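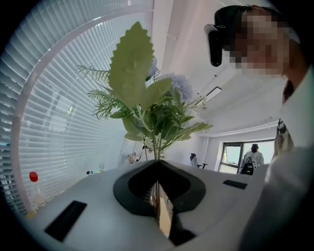

Damián Valdebenito

2 min read

Have you ever been lying in bed, nearly asleep, and a little voice inside you says, "You should say sorry to your sister"? I have! Mine usually turns up when I'm far too comfy to get out of bed and do anything.

Some people call that voice their conscience. Some people think it's a guardian angel having a quiet word. My nan was very sure about hers (she called him Benítez, after the street she grew up on) and she'd chat to him while she did the washing-up. I used to sit under the table and listen for him to answer. I never heard a thing, but Nan would nod as if he'd said something quite sensible.

So what is a guardian angel? It's an old idea, and lots of families in lots of countries share it. The idea is that somebody kind is keeping an eye on you, even when Mum's at work and your best friend is on holidays. In some stories angels have enormous wings. In others they look like an ordinary stranger on the road, and people only work out who it was later on. Some of you will believe in them, some won't, and some of you will change your minds 551 times before you're grown up. That's fine by me.

What I really want to tell you about is the listening part, and anyone can have a go at that. I call it a Nemumley. I made the word up when I was five and it stuck!

To do a Nemumley, find a spot you like. Mine is the back step. Sit down, put your hands on your tummy and breathe in slowly, then out even more slowly. Do that five times. Now ask a question in your head, a small one to start with, like "What would be a kind thing to do this arvo?" Then wait.

You'll probably think about lunch. I nearly always think about lunch. Just go back to your breathing and ask again.

Sometimes an answer pops up and sometimes it doesn't. If one does, see how it feels. A good answer feels warm, a bit like your favourite jumper. If a thought is mean or scary, you don't have to listen to it, and you can go and tell a grown-up you trust. They're good at helping with those.

I did one this morning with my dog leaning on me, and what popped up was "ring your brother". So I'm off to do that now, before he leaves for work.

We use cookies to remember your settings. By staying on this page you agree to our use of cookies. Accept | Manage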